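Can It Clear the Counter Yet?

The mug is still the hard part. I expected cleverer problems when I started following kitchen robots, something about judgment or taste, and what I got was a long afternoon with people arguing over how a hand should come at a handle. I loved every minute of it.

Torbjørn Forsberg leads the household chores work at Tramik, a small robotics company with a lab full of cable spools and one very good coffee machine. His team has set itself a wonderfully dull goal. They want an arm that can tidy a kitchen counter after an ordinary breakfast, in a kitchen it hasn't seen before, and leave it the way a decent houseguest would. It doesn't have to cook or load the dishwasher. It has to put the stuff away.

Most of the work happens in simulation first, where counters are free and nothing breaks. The robot gets a made-up kitchen, a few things to handle and a chance to fail as often as it likes. A lot of what I watched over Forsberg's shoulder was close work like this, a hand and one awkward object against a busy marble top.
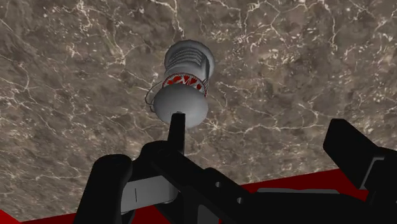
Home & Workshop Desk

If you have ever picked up a lamp by the wrong end, you already understand the trouble. A thing that hangs, tips or swivels won't behave like a block, and blocks are what robot hands learned on for years. "People ask me whether it can see the object," Forsberg told me. "Seeing is going pretty well. I want to know what it thinks will happen when it pushes."

That distinction stayed with me all through my visit. In the older demonstrations, the ones that got passed around when I first began writing this column, the robot was really replaying a motion. Move the cup two inches and the whole act fell apart. The newer systems decide as they go. They approach, miss, back off and try from another side, and there's something almost touching about watching one do that at 4 p.m. when everybody in the lab has gone quiet to see if it will get there.

Tramik's current test set is called Clatmont, and it contains 500 kitchen layouts. Some differences between them are big, such as where the counter runs and how far the arm has to reach. Others are small and mean. A bottle gets taller and skinnier. The stone changes from plain gray to something veined and blotchy, and suddenly a thin handle is hard to pick out from the pattern behind it. My own counter is speckled, and I lose the measuring spoons on it twice a week, so I felt some kinship there.

Each version of the software gets 2,000 tries across those layouts before anyone lets it near a real arm. When I asked how it was doing, Forsberg pulled up a chart and skipped right over the good column. Upright, solid things of a reasonable size go well. Boxes go very well. The scores sink once you get to anything flat against the counter, and they sink again for anything with a loose part. A butter knife lying on stone gives a robot finger almost nothing to get under. You and I slide it to the edge and pinch it there without a thought, and teaching that little slide took one of his engineers most of the winter.

She got it, though! I saw it happen on the real arm, in the back room, with a real knife. The hand came down, pressed one finger on the blade, dragged it along until the handle stuck out over the edge, and closed. It took about 20 seconds. I clapped, which I gather visitors do.

The next question is what happens when several of these problems share one counter. Picking up one thing is a skill. Clearing a surface is a string of decisions about order and reach, and every one of them changes the next. Grab the tall thing first and you've opened up some room. Leave it, and the arm has to thread its way past it to get to anything lower down.
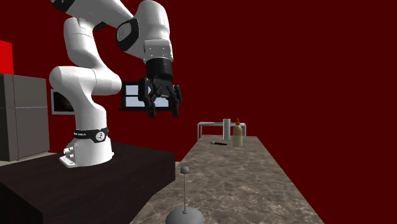

Bottles fall into their own category here, because they look so easy. They stand up straight and they're a nice width for a hand. But a full one and a nearly empty one look alike from the outside, and they want different handling. Grip a soft sauce bottle too hard and you'll have a bigger job than the one you came in with. The team spent a month on squeeze alone and came out with a habit they're fond of, where the hand takes a light hold, lifts a hair, and only then decides how firmly to carry on.

I went to see a second group while I was at it. Lirnau builds arms for small shops, places that pack candles or sort returned hardware, and a shop floor is a much kinder home for a robot than a kitchen. The bins stay where they are. Someone has already decided what belongs in them. At Courtois, a packaging firm that uses one of the arms, the machine fills cartons through the morning and gets stuck now and then on a crushed lid, at which point a person walks over, fixes the lid and walks back. The floor manager there said she had stopped noticing it, and I think she meant that as high praise.

So the shop floor is ahead, and by a good distance. Chores that repeat, with objects that match, are being done today by machines you could go and stand next to. A home asks for something different every day and keeps moving the furniture.

Would I have one in my kitchen? I put the question to Forsberg, too, and he laughed and said his own kitchen was a disgrace and he would be embarrassed for the robot. He thinks a single chore, clearing the counter into a bin or a rack, could be dependable in a tidy home before long. A whole kitchen is further out, and he wouldn't put a year on it however I phrased the question (I phrased it several ways).

What I can report is how fast the small things are moving. On my first visit to the lab, in December, the arm couldn't manage the knife at all. It patted at it. By my last one it was sliding the knife off the edge on the first try most of the time, and the engineers had gone on to teaspoons, which are apparently worse. There were 11 teaspoons lined up on the bench when I left, all slightly different, and somebody had labeled the one with the bent neck "boss level."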